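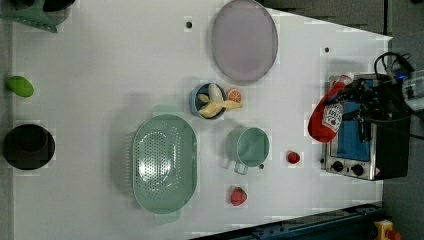
Section 4. Setting up the play kitchen table and your first pick

By now you should have the arm bolted down, the Prokalari controller talking to it and both cameras showing a picture on your laptop. If any of that is still giving you trouble, go back to Section 3 and sort it out first. This section is the fun bit! You'll lay out the table, teach the arm where things are and get it to pick up its first object.

Allow an evening. We did ours at the Dronholm workshop over two, but we were writing the instructions as we went along.

4.1 Before you start

You will need:

- the white tabletop from Section 2, wiped down
- a set of toy food, as soft as you can find
- a few toy or real kitchen bits: plate, bowl, colander, mug
- masking tape and a pencil
- the Atine calibration card (print it at full size, not "fit to page")

CAUTION: Keep the emergency stop where you can hit it without leaning over the table. Try it once before every session, with the arm moving slowly. If the arm doesn't stop dead, switch off at the wall and check the wiring in 3.6.

CAUTION: Long hair tied back, sleeves up, no lanyards. The motors on this build are small but they don't know you're there.

4.2 Laying out the table

1. Park the arm with PARK and wait for the status light to go steady.

2. Put the big flat things down first. A plate makes a good landmark for the overhead camera and a good target later on, when you move from picking to placing.

3. Add the bowl, colander and mug. Leave a hand's width between them if you can. The fingers open wider than you'd think, and the first thing a new build does is clip its neighbour on the way down.

4. Scatter the small food. Don't line it up neatly! A tidy row is easy for you and teaches you very little about how your arm copes with a busy table.

5. Place your first pick object within easy reach of the gripper, clear of anything tall.

6. Check the overhead view on the laptop. Every item you intend to pick should be fully visible. Shiny surfaces may throw a glare patch, in which case shift the lamp and leave the item where it is.

Note: Holes in the tabletop show up as small dark dots from overhead. The Petkov object finder may take them for olives (ours did, with great confidence). Add them to the ignore list under SETTINGS > TABLE before you go on.

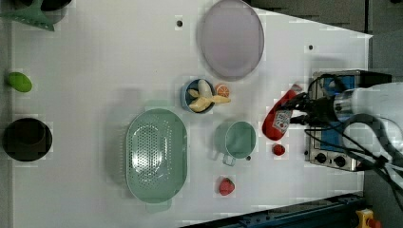
4.3 Teaching the table corners

7. Tape the Atine card flat to the table, printed side up, with its arrow pointing away from the arm's base.

8. Choose TEACH > CORNERS. The arm goes limp, so hold it up with one hand before you press OK.

9. Guide the closed fingertips to each printed cross in turn and press the space bar. Go gently and look from the side as well as from the top.

10. Read the error figure on the screen. Anything under 2 mm is lovely. If you get more than that, the card has usually lifted at a corner. Press it down and repeat from step 7.

11. Remove the card. Mark where its corners were in light pencil so that you can put it back in the same spot next time.

Note: Cables deserve a look at this point. With the arm stretched right out, there should still be a loose loop behind the gripper. If the loop pulls tight, unclip the cable at the elbow and give it more slack. If it droops onto the table, it will sweep your strawberries onto the floor sooner or later.

4.4 The first pick

Set the speed to 15 per cent and the grip force to 14. These are deliberately timid settings, and you'll be glad of them.

12. Click your chosen object in the overhead view. A cross appears on it. Drag the cross if it has landed on a label or a shadow.

13. Press APPROACH. The arm moves to a point above the object and waits.

14. Switch to the wrist camera. You want the object between the two fingers. Nudge left or right with the arrow keys until it is.

15. Press LOWER, then GRIP. Watch the fingers as they close and be ready with the stop.

16. Press LIFT. If the object comes up with the gripper, well done, you have a working robot. Do a little dance, we certainly did. 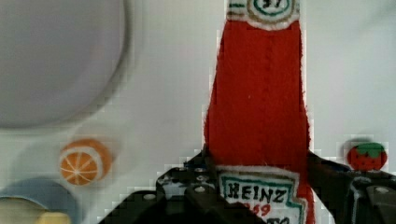 17. Press RELEASE only when the object is back down on the table or just above it.

Bottles and other long shapes are best held low down near the base or around the middle. Gripped by the neck, they tend to swing. Felt is wonderfully forgiving because it squashes a little and gives the fingers something to bite on, so do start with felt if you have any - hard plastic fruit can wait until you've got the hang of it.

4.5 If it doesn't work

Fingers close on thin air: the corners are off. Repeat 4.3.

Object slips out during LIFT: raise the grip force by one and try again. Don't jump straight to the top of the scale.

Arm stops halfway with error 202: it has reached the end of a joint's travel. Move the object closer to the base.

Wrist picture goes blocky: the video link is short of bandwidth. Close the recording window or use the shorter USB lead.

Arm hums when parked: normal on this build. If the hum turns into a buzz, check the base bolts.

4.6 Saving your layout

18. Choose FILE > SAVE TABLE and give it a name you'll recognise in a month's time.

19. Press PARK, wait for the steady light, then switch off the motors before the laptop.

Carry on to Section 5 for placing objects on the plate and in the bowl.

Section last revised 28 Jul 2022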